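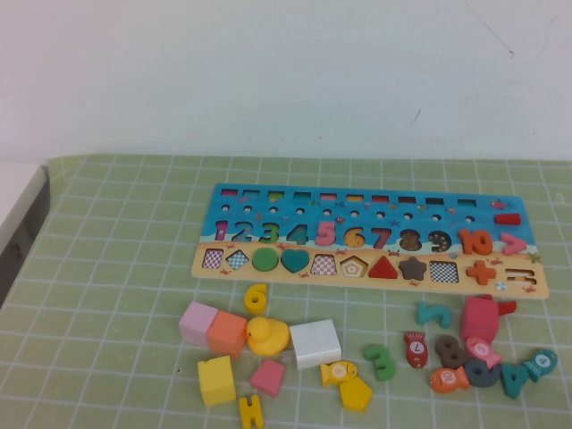 Number board: sort everything first, or just start?

bontu_w
We have the long wooden board with 1 to 10 on the blue part and shapes along the sand. My son is three and wants every piece dumped out before he begins. Then he does two numbers and leaves. Do you put out all of it or only some?

Kulsoom J
Only some. I keep the shapes in a zip bag until the numbers are done. Ours lasted a whole September that way.

etenesh37
I disagree. Mine likes hunting for the piece. If I hand her three she's bored in a minute. All of it on the table, cubes too.

bontu_w
The cubes are half the trouble. He wants to stack them, and the duck has to sit on top.

Kulsoom J
So put the duck away.

etenesh37
Leave the duck. He's three.

Saron Hadgu
We do shapes first. The heart and the star are easy to tell apart and he gets a few in fast. The 6 and 9 are what stop him, he tries each in the other's spot. I'd skip greater than and equals for now.

Kulsoom J
Agree on the signs. Ours didn't care about those until kindergarten.

bontu_w
OK, shapes first on Monday, numbers after snack. The duck stays.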